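The Carburetor on Bench 2

A short story by Rosemarie Eichhorn
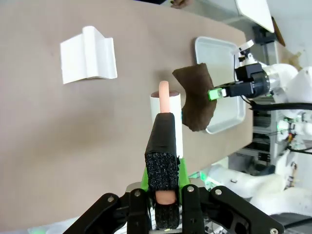 1. Intake

The car came in on a flatbed on Friday at 7:40 in the morning. It was a Teuber 49, the two-door body, with the long hood and the narrow rear track. The odometer read 2,214 miles. Lucero Taipe wrote the figure on the intake sheet and underlined it, as she did with any reading that would be argued over later.

The owner was listed as Úna Madigan. Under "Complaint" the driver had written: runs, then does not run.

Lucero pushed the car into the second bay with the help of the driver. The tires held air. The brake pedal went to the floor on the first stroke and came up firm on the third. She noted both. The fuel gauge showed a quarter tank, but the sender on those cars was known to stick at a quarter, so she dipped the tank with a clean rod and got an inch and a half.

The engine started on the fourth try and idled unevenly for six minutes. Then it stopped. She waited ten minutes and started it again. It ran for six minutes.

2. Fuel side

The Teuber was built with a single downdraft carburetor made by Gasix. The design had one weakness. The float bowl vented through a drilled passage in the top casting, and the passage had a right-angle turn in it. Dirt collected at the turn. When the vent closed up, pressure in the bowl went wrong and the mixture went with it.

Lucero took off the air cleaner, disconnected the linkage and the fuel line, capped the line, and lifted the carburetor off its studs. She carried it level to Bench 2 and drained the bowl into a glass jar. The fuel was clear. She let it stand for an hour. It was still clear, with no water line at the bottom.

The vent passage was open. She ran a wire through it in both directions. The float did not leak. The needle seated. The main jet was the stock size, stamped on the face, and had never been drilled.

She wrote: Carburetor good. Reassemble with new gaskets.

At noon Dörte Reuter came in from the front office with the file. Dörte kept a paper file on every car the shop had touched. This one was thin. It held a single invoice, made out to a Marisa Fiore, for the same complaint. The work performed was a carburetor rebuild. At the bottom, in a hand neither of them recognized, was a line reading: customer says it is the road.

"What road?" Lucero said.

"It doesn't say."

3. Ignition side

The coil was a Dirus, a later replacement. Coils of that type could fail with heat. They would test good on the bench and open up once the windings expanded. Six minutes was a plausible interval.

Lucero measured the primary resistance cold and wrote it down. She heated the coil with a lamp until she could not keep her palm on the case, and measured again. The reading rose by the amount it should have. She fitted a known good coil from the shelf, started the engine, and watched the clock on the wall.

It ran for six minutes.

She replaced the condenser. She checked the point gap, the ground strap inside the distributor, and the ignition switch, which she bypassed with a jumper wire. She loosened the gas cap in case the tank was pulling a vacuum. She did these one at a time and ran the engine after each. The results filled a column on the sheet, and every entry in the column was the same.

At four o'clock she called the owner.

4. Telephone

"It is the road," Úna Madigan said. "I told the driver."

Lucero asked her to explain.

"My aunt Marisa bought it new. She lived at the bottom of the Vulano grade and worked at the top. It took six minutes to drive up. She turned it off, she went in. At night she drove down, six minutes, and turned it off. She never took it anywhere else. She had another car for the groceries."

"An engine doesn't keep time," Lucero said.

"No. I wouldn't think so."

"What happens if you drive it up the grade?"

"It stops at the top," Úna said. "In her parking space, if you don't dawdle."

Lucero asked whether the car had ever been driven past the top. There was a pause on the line. Úna said that she did not believe anyone had tried. Her aunt had been asked once, by a mechanic, and had answered that there was nothing up there she needed.

5. Road test

Lucero put the carburetor gaskets on the invoice and took the labor for the coil off it. She returned the Dirus coil to its bracket. She filled the tank, set the idle to specification, and checked the oil.

The grade began two miles from the shop. She had the car hauled to the bottom of it and unloaded on the shoulder. It was October and the light was nearly gone. She wrote the odometer reading on the back of her hand, switched on the headlamps, and started the engine.

It pulled well in second. The temperature needle came up to the middle and stayed there. At four minutes she passed the quarry gate. At five and a half she could see the lot, with one lamp burning over it and a row of painted spaces. The engine note had not changed.

She did not turn in. She shifted to third and held the throttle where it was.

At six minutes the engine missed once. She pushed the clutch in and let it out. It missed again, caught, and ran on, slightly rich, past the end of the lot and over the top.

She noted the time.

Comments (3)

pushrod_pete: Palm on the coil case is how I was taught too. I would have swapped the points as well as checking the gap. Good story.

Hanneke: Did she get it back down? I read the ending twice and I like it, I just want to know about the drive home.

oldtimer_ks: Tank vent would have been my first check. A fuel pressure gauge tee'd into the line would have saved her most of the afternoon.

Contact | Copyright Rosemarie Eichhorn, all rights reserved | Back to top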